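Ist die Papiertüte wirklich besser?
Einkaufen und Einpacken, für Kinder ab acht Jahren erklärt

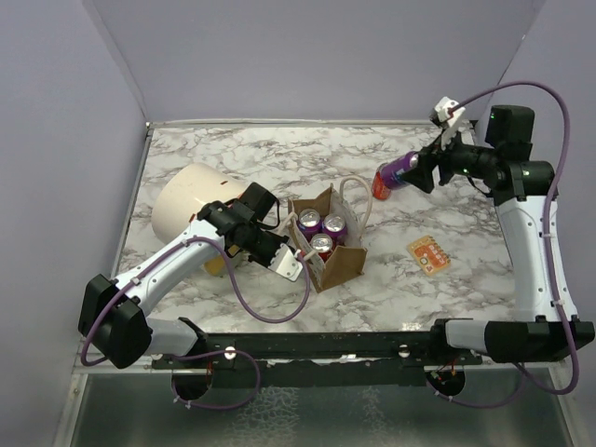

Auf vielen Papiertüten steht irgendwo ein grünes Blatt oder das Wort »Natur«. Das klingt gut. Aber stimmt es auch? Glaubt es lieber nicht sofort, sondern fragt nach.

Papier wird aus Holzfasern gemacht. Dafür braucht man Bäume, viel Wasser und viel Energie. Wer eine Papiertüte nach einem einzigen Einkauf wegwirft, hat der Umwelt kaum geholfen. Erst wenn sie mehrmals benutzt wird, sieht die Rechnung freundlicher aus. Wie oft genau? Da nennt jeder eine andere Zahl, und meistens fehlt die Erklärung dazu.

Was hält so eine Tüte aus?
Getränkedosen sind ein guter Test. Sie sind schwer für ihre Größe und haben einen harten Rand. Stellt man sie aufrecht und dicht nebeneinander, steht jede auf ihrem flachen Boden und kippt nicht so leicht. Liegt eine schräg, drückt ihr Rand gegen das Papier. Dort kann es reißen.

Und die Henkel? Kordeln sehen stark aus. Oft sind sie aber nur am oberen Rand befestigt, und wenn das Papier dort nachgibt, nützt die beste Kordel nichts. Fasst bei schweren Sachen also mit einer Hand unter den Boden. Nasses Papier ist noch schwächer: Dosen frisch aus dem Kühlschrank beschlagen, und das Wasser zieht in die Tüte.

Probiert es selbst
Nehmt eine alte Papiertüte und stellt eine Dose nach der anderen hinein. Hebt sie nach jeder Dose ein kleines Stück an, dicht über dem Boden. Schaut euch dabei die Stellen an, wo die Henkel sitzen. Bekommt das Papier dort Falten? Dann hört auf und nehmt für den Rest einen Stoffbeutel. Der ist übrigens auch nur dann eine gute Idee, wenn er nicht im Schrank liegen bleibt.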